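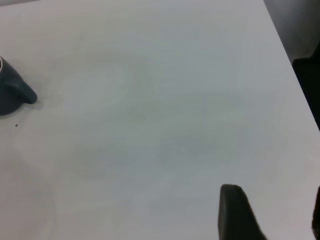
Can a small team get useful results from the Teltum method without its own data center?

For short tabletop tasks, a small team can get them with one good desktop computer and some patience. Longer tasks with several steps need more demonstrations than most small teams want to record.

Review: Teltum imitation learning kit, version 3
Posted November 24, 2021

I work in the Stokach lab, and we have used Teltum since February. It is a software kit from Zallska that learns a robot task from human demonstrations. The main idea of the method is that the policy does not predict one motion at a time. It predicts a short chain of motions, and a second small network decides when the chain must be thrown away and planned again. Zallska calls this second part the "gate".

Our test task is stirring a drink in a mug with a spoon. The spoon rests on wooden blocks, so that the fingers can come under the handle more easily.
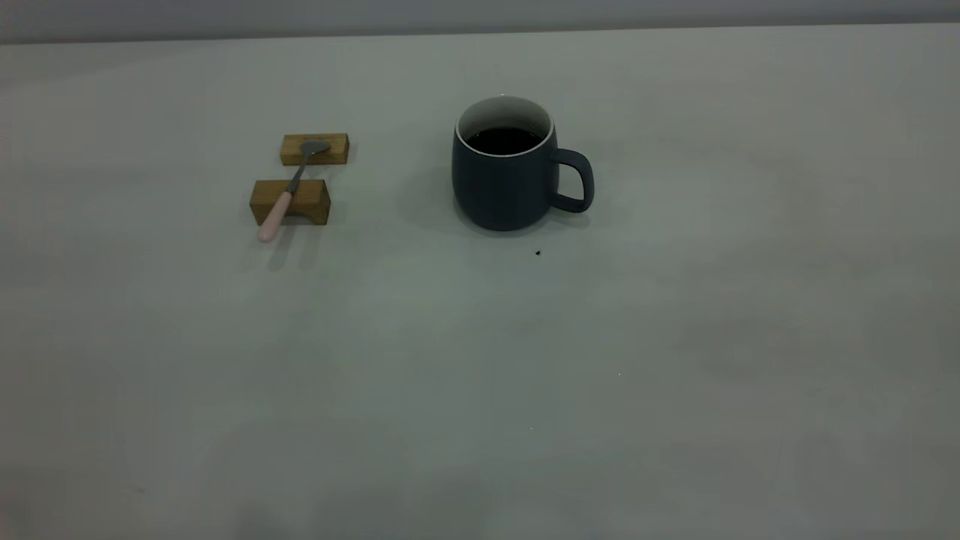
Stirring task: mug, blocks and spoon.

We recorded 355 demonstrations. The installation took one afternoon, and the manual is clear, except the chapter on camera calibration, which I had to read several times. Training ran for 30 hours on our machine and made 3728 checkpoints, because the default setting saves much too often. Please change this before you start, or your disk will be full like ours.

What I like most is the gate. With our older tool, Sowa, the arm continued its plan even when the grasp was bad. With Teltum it goes back and tries the grasp again. The motion is also smoother near the rim of the mug, and this was our biggest worry with a full cup.

I am less happy with how it handles the return of the spoon. Stirring is learned well, but putting the spoon back across both blocks is often wrong by a small distance, and then it slides. More demonstrations of only this part helped a little. The log viewer is slow too, and it has no search.

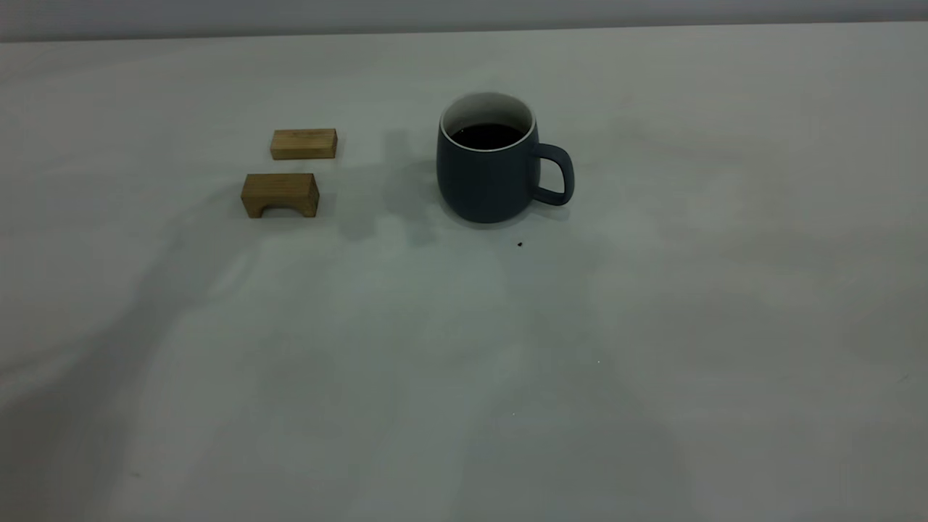 Mug and blocks, without the spoon.

Changes of light are also a weak point. When we trained only in the morning, the results in the late afternoon were clearly worse, so we mixed both.

I give it four stars of five. If your task is short and your objects stay the same, I can recommend it. If you already use Sowa and you are satisfied, I would wait for the next version, and I hope they will repair the log viewer by then.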